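Chapter 6
Wood That Won't Sit Still

In October the school board of Unstead took delivery of 163 new desks. By the time the heating had been on for a month, most of the tops had shrunk enough to show daylight at the joints, and a few had cracked end to end. The supplier, Prunano, blamed the heating. The board blamed Prunano. The wood, which had simply been giving up water to dry air as wood has done for a very long time, was not consulted.

Lumber is sold as if it were finished. It has been cut, planed, stacked and given a price, and the buyer may be forgiven for thinking that its adventures are over. But a board goes on trading moisture with the room for as long as it exists. It swells across the grain in a damp summer and shrinks again in a dry winter – along the grain it hardly moves at all, a fact on which most of furniture making depends. 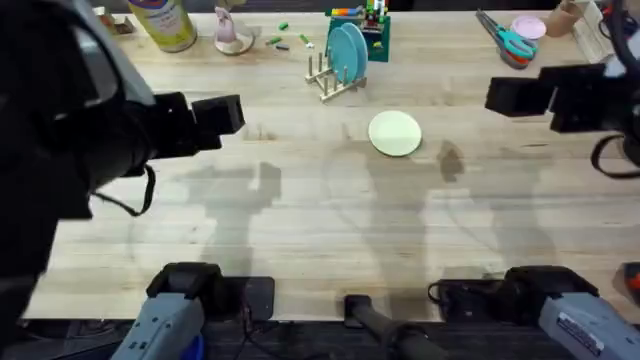
Figure 6.1 A butcher-block tabletop in a light wood, with its planks running side by side.

Gluing narrow strips into a wide slab does not abolish movement. It does share it out, and a slab made this way is less likely to cup than one wide board. Fasten that slab rigidly to its base, however, and it will find a way to register its objection.

Min-kyu Myung, who spent 33 years repairing tables at the Ellden workshops, sorted his customers into 2 groups: those who had used too many screws, and those who had used too much glue. We shall meet both in Section 6.3.

6.1 Where the water is

Water is held in wood in two places, and only one of them need worry us yet.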